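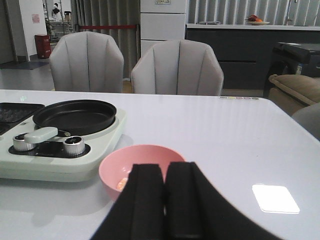 자나카 마리카르는 레시피 책이 두꺼우면 아무도 안 해 먹는다고, 한 사람이 한 냄비로 끝낼 수 있는 것만 남기자고 했습니다. 회의 시작하자마자 나온 말이라 저는 노트북도 채 못 켠 상태였어요. 그래서 앞부분은 기억에 의존해서 적습니다. 틀린 데 있으면 댓글로 알려 주세요!

부디네(Vudine) 자취 요리 모임 회의록
2021년 3월, 화상 회의
기록: 저 (지난번에 이어 또 걸렸습니다)

1. 레시피 책 분량
위에 적은 자나카 의견으로 한참 얘기했어요. 지금 모인 원고대로면 300쪽이 넘는데, 절반은 오븐이 있어야 되는 요리더라고요. 원룸에 오븐 있는 사람 손 들어 보라니까 다들 조용... 결국 오븐 요리는 전부 빼고 100쪽에 맞추기로 했습니다. 저는 제 라자냐가 빠지는 게 좀 서운했는데(면을 직접 밀어서 사진까지 다 찍었단 말이에요) 다수결에 졌으니 승복합니다. 대신 팬에 하는 버전으로 바꿔 오면 다시 봐 준다고 하셨어요. 약속하신 거 적어 둡니다.

2. 계량 단위
밥숟가락이냐 그램이냐, 작년에 하던 얘기를 또 했습니다. 저울 없는 사람도 많으니 숟가락을 먼저 쓰고 괄호에 그램을 넣자는 쪽으로 정리됐어요. "적당히"랑 "한소끔"은 금지까지는 아니고, 쓸 거면 옆에 몇 분인지 꼭 써 주기. 소금은 꽃소금 기준입니다. 맛소금으로 하시는 분은 원고 맨 위에 표시해 주세요. 지난번 된장찌개 따라 했다가 너무 짜서 물을 두 번이나 더 부었다는 분이 계셔서 이건 좀 길게 얘기했습니다.

3. 남는 재료 쪽지
대파, 양배추, 두부처럼 꼭 남는 재료는 레시피 끝에 "다음 날 뭐 해 먹지" 한 줄을 붙이기로 했어요. 이건 이견이 거의 없었고 제일 신나게 얘기한 안건이었습니다. 양배추 하나로 일주일 버틴 얘기가 줄줄이 나왔는데 다 적지는 못했어요. 기억나는 건 채 썰어서 계란 넣고 부치기, 쌈 찌기, 라면에 한 줌 넣기, 그리고 식초에 절여 두기 정도. 절임은 설탕을 얼마나 넣느냐로 의견이 갈려서 두 버전을 다 싣습니다.

두부는 물 담가서 냉장 보관하고 물을 매일 갈아 준다, 이것도 책 앞쪽에 넣기로 했고요.

4. 인쇄
플루르노데일(Flurnordale) 인쇄소와 오를란디니(Orlandini) 두 군데에서 견적을 받았습니다. 플루르노데일이 더 싼데 스프링 제본이 안 된대요. 요리하면서 펼쳐 놓으려면 스프링이 훨씬 편하다는 의견이 많아서 오를란디니로 거의 기울었습니다. 다만 표지 코팅을 넣으면 값이 얼마나 오르는지 아직 답을 못 받았어요. 제가 다시 전화해 보고 게시판에 올릴게요. 인쇄는 9월 전에만 넘기면 된다고 하니 급하지는 않습니다.

작년 바자회 때 남은 돈은 그대로 있고, 922번 사서함도 아직 살아 있으니 손글씨 원고는 그쪽으로 보내셔도 됩니다. 다만 제가 옮겨 쳐야 하니까... 글씨는 조금만 크게 부탁드려요.

5. 제목
안 정해졌습니다. "냄비 하나"가 표를 제일 많이 받았는데 비슷한 제목의 책이 벌써 있을 것 같다고 해서 보류. "나노브(Nanov)의 부엌"은 우리 채팅방 옛날 이름을 아는 사람만 웃을 거라는 말에 저도 할 말이 없었어요. 다음 회의까지 각자 하나씩 생각해 오기로 했습니다.

6. 기타
- 사진은 가로로 찍어 주세요. 세로 사진은 편집할 때 자리 잡기가 어렵습니다.
- 원고 마감은 다음 달 19일 밤까지. 늦으면 늦는다고 미리 말씀만 해 주세요.
- 시식 모임은 당분간 쉽니다. 각자 집에서 만들어 먹고 후기를 남기는 걸로 대신해요. 자나카가 첫 번째로 제 콩나물밥을 해 보겠다고 했고, 양념장은 달래로 바꿔도 되냐고 물어서 당연히 된다고 했습니다. 달래 철이잖아요!
- 매운 정도 표시는 고추 그림으로 하되 단계를 어떻게 나눌지는 시간이 모자라서 다음으로 넘겼습니다.

다음 회의 날짜는 채팅방 투표로 정합니다. 아직 안 누르신 분들 오늘 안에 눌러 주세요.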